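Tilirell Duo – cellule de téléopération à deux bras

Apprendre à un robot à ranger des casquettes demande de la patience, et un humain qui le fasse d'abord à sa place. La Tilirell Duo fournit le reste : deux bras suiveurs sur rail aluminium, une enceinte aux parois claires, une caméra par poignet et une vue d'ensemble. 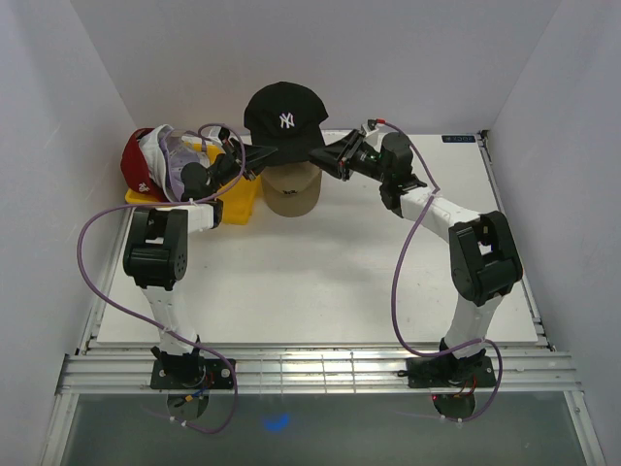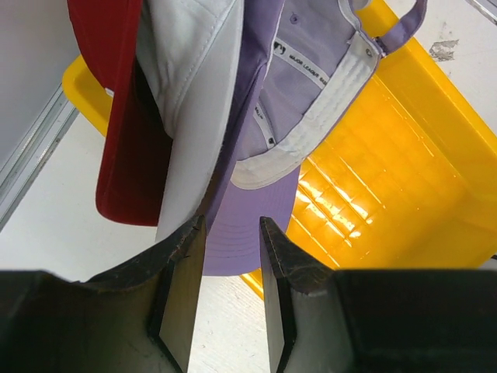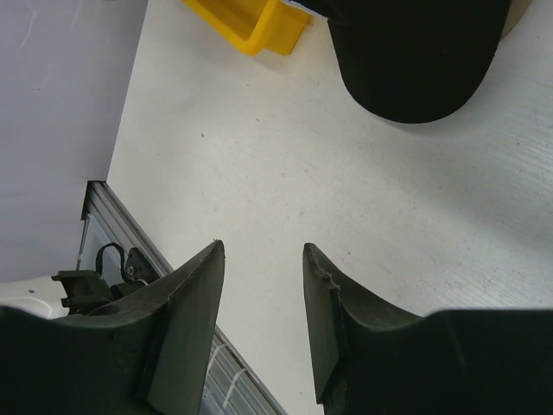
Tâche « casquettes » sur la Duo : vue d'ensemble, puis deux vues rapprochées côté pinces.

Comment ça marche

L'opérateur tient deux bras meneurs Ornow, les suiveurs copient. Une pédale lance l'enregistrement, une autre efface la prise (elle sert plus que la première). Comptez 90 démonstrations avant d'espérer quoi que ce soit d'une visière, objet mou d'un côté, raide de l'autre et buté des deux.

« Le premier jour, je me suis surpris à pencher la tête pour aider la pince », raconte Teodoro Policarpio, formateur chez Dalleck. Il la penche toujours.

Contenu du pack
2 bras suiveurs avec pinces parallèles
2 bras meneurs Ornow
Enceinte, plateau blanc, rail
Logiciel d'enregistrement Friesen, licence 13 mois
Casquettes non fournies

Référence : 2058-D
Stockage : 2 000 épisodes en local
Mors de rechange : vendus par paire. Prenez-en deux.
Délai : sur devis, atelier fermé fin décembre

Demander un devis | Télécharger la notice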